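ok so I finally booked the Stotia trip. thread bc people keep asking

flying into Rendbridge in October, then the night bus. 330 for the flight, which hurt

the bus is 4 hours if the pass is open. if its not, who knows. bring snacks

Hartmut Fuchs did the same route and swears by the guesthouse in Ernov – no website, you have to call. twice. they hang up the first time

room is 297 for the whole week with breakfast. I asked again to be sure. whole week!!

also packing way less this time. one bag. last year I hauled three sweaters up that hill and wore one

white board, blue cloth

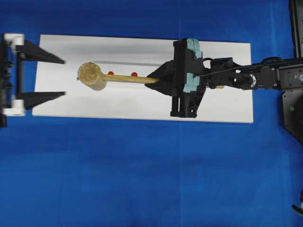
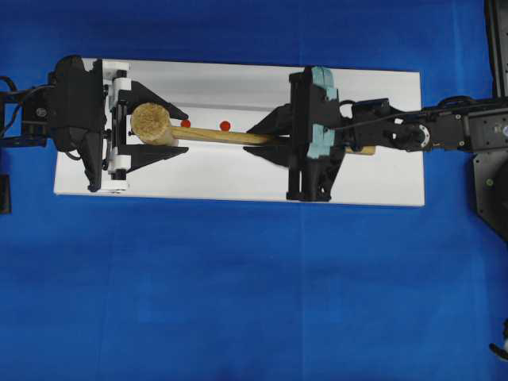
anyway. money. the Pfeiffer ferry is cash only, both ways, and the machine at the dock eats cards. Hartmut lost one

I'm taking 500 in small bills and hoping

no plans for the first two days. sleep, soup, walk down to the harbor. maybe the lighthouse if my knee cooperates

someone asked about hiking boots – sneakers are fine unless you go past the upper lake. after that its all loose rock

still need: travel adaptor, bus pillow, somebody to feed the cat. cat is the hard part tbh

will add more when I hear back from the guesthouse. line was busy agian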